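Workshop tips: teaching an arm to fold towels

Most of these come from our own sessions at the Brunby workshop, and a few from Hema Arumugam, who ran the laundry tasks before me.

Clear the bench before you start. Cloth catches on anything left out, and a spare screwdriver in one run but missing in the next gives the model something useless to learn.

Wash new towels twice. Fresh ones shed fluff into the finger joints, and they are stiffer than they will be a week later.

Begin every run from a different heap. Pick the towel up, drop it from elbow height and leave it where it falls. If you tidy it first you end up with 775 runs of the same easy start, as we did in July.

Go slower than feels natural on the leader arm. Quick flicks of the wrist look fine to you but come out as jerks on the other end.

Stop when your shoulders ache. We change operators after nine runs. Tired people drop corners and then try to rescue them.

Keep a rescue if it is clean. One regrasp is fine. After 3 failed grabs, end the run, mark it as bad and reset the cloth.

Label runs on the day. Sowmya Hegde once went back through 2,943 clips to sort out which were full folds and which were halves, and she would not recommend it. 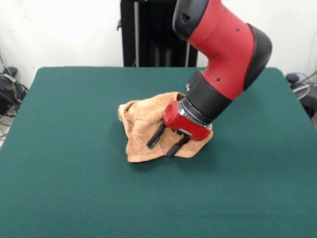 Grabbing from a heap is the part new operators find hardest. Look for a ridge or a rolled edge before you move, and bring the fingers in open. With the towel bunched up like this, both fingers are down among the folds with fabric showing in the gap, and the red housing is partly buried on one side, so watch for cloth riding up round it. Close slowly, lift a little and pause. If you have two layers, lower it and try nearer the edge.

Felt on the table helps as well. It lets the fingers press down without a hard knock. Brush it between sessions with a stiff clothes brush, and replace it when it starts to pill.

Wipe the finger tips with a damp cloth at the end of the day and let them dry before parking the arm.

Last updated 21 September 2026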